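Pollis Kitchen Notes, June
Bench section: small dishes, large bowls, and what stays behind
By Nouhaila El Fassi

Following the item on flour storage, several readers wrote in about dry ingredients that are measured out ahead of time and then tipped into a mixing bowl. The question in most of the letters was the same: how much of a small portion is lost in the dish, and does the shape of the dish matter. This item covers ground and crumbled ingredients only. Liquids, pastes and anything with honey in it will be dealt with separately.

Terms first. A portion dish is any small vessel that holds one measured ingredient until it is needed. A receiving bowl is the vessel it goes into. Carryover is what remains in the portion dish after it has been tipped and given one tap on the rim. Carryover is always stated by weight, to the nearest tenth of a gram, as the difference between the dish before filling and the dish after tipping. A dish that looks clean can still be holding a measurable amount, particularly with cocoa, so looking at it is not a substitute for weighing it.

Dish shape. Straight-sided dishes with a flat floor hold material in the angle where the wall meets the floor. A curved interior has no such angle and empties more completely on a single tip. A dish with a narrowed end, whether triangular or drawn out to a point, has a further advantage, as the material leaves as a stream a finger wide instead of a sheet. The narrow end has to be lower than the rest when pouring. This sounds obvious, but with a rounded triangle there are three corners to choose from, and a hand coming from the side tends to tip over one of the flat edges instead. Turning the dish before lifting it costs nothing.

A raised rim helps when carrying and hinders slightly when pouring. On a glazed dish the effect is small. On an unglazed one, fine powder collects just under the lip and has to be tapped loose. Readers with older unglazed sets should check the underside of the lip with a dry brush before assuming a recipe is short of salt.

Dark dishes and dark ingredients. This came up in two letters and deserves its own paragraph. Coffee grounds, cocoa, black sesame and dark rye crumb are all difficult to see against brown glaze. The level of the fill is hard to judge and so is the carryover. For dark ingredients a pale dish is easier to read. If the only small dishes in the house are brown, weigh them and write the empty weight on a piece of tape underneath. Masking tape survives three or four washes. Freezer tape lasts longer.

The receiving bowl. Depth matters more than diameter for light material. In a shallow bowl, dry crumb dropped from above spreads up the wall and over it. In a deep bowl with sloping walls it runs back to the bottom and collects there. The interior should be lighter than the ingredient, for the reason already given. Cream, tan and beige are all adequate. White shows everything, including scratches left by a metal whisk, which can be mistaken for residue under a kitchen lamp.

Height of release. Tip with the lower edge of the dish just inside the bowl. Anything higher than a hand's width above the rim puts fine material in the air, and cocoa will travel to the far end of the counter. Anything lower risks knocking one vessel against the other. Chips on portion dishes are almost always found on the rim, and almost always on the side that meets the bowl.

Placement. Keep the dishes clear of the bowl until they are used. A gap of one hand is enough. Crowding the bowl means reaching over full dishes with a sleeve or a spoon, and it also makes it harder to tell spilled crumb from crumb that was on the counter to begin with. Wipe the counter dry before starting. A damp counter holds powder and gives a false impression of how much has been lost. Put used dishes on the opposite side from full ones — this is the single change that prevents most double additions.
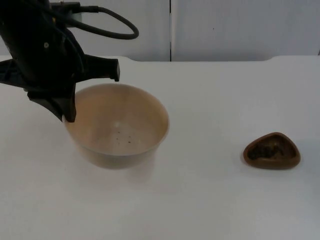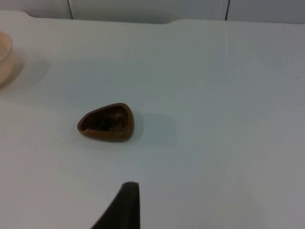
Pale bowl and small brown piece, white tabletop, in both.

Weighing. A kitchen scale that reads in whole grams is suitable for flour and sugar and unsuitable for anything under a tablespoon. For small portions use a pocket scale that reads in tenths. The Vikex on the bench here has a stated capacity of 3000 grams, far more than this work requires, and it is slow to settle at the low end of its range. Allow it 15 seconds. Do not add material in the meantime, as the display will drift and the reading will have to be started again. Empty the dish, zero the scale, fill, read, tip, tap once, read again. Record the second figure even when it is zero.

For a crumb base using 280 grams of dry material in total, carryover from the main dish can be ignored. It matters for salt, baking soda, ground spice and instant coffee, where the whole portion may be only about 2 grams. If carryover from one of these is consistently measurable, change the dish before changing the recipe. Scraping with a fingertip is not recommended. A dry pastry brush with short bristles is better, used only for that purpose and never washed between ingredients of the same kind in one session.

Grind size. Coarse material empties cleanly and bounces. Fine material sits still and clings. Mixed material, such as biscuit crushed by hand, does both, and the fine part will stay in the dish while the coarse part goes into the bowl. Sift before portioning if the proportions are important. For a pressed base they seldom are.

Readers near Ballcombe asked where small curved dishes can be found singly. Triệu keeps an open shelf of odd pieces at the back of the shop and will let customers weigh them. Take the one with the smoothest interior and ignore the color of the outside. Check that it sits flat without rocking.

Letters on sieves and mesh sizes are being held over. Please include the width of the sieve and the ingredient when writing.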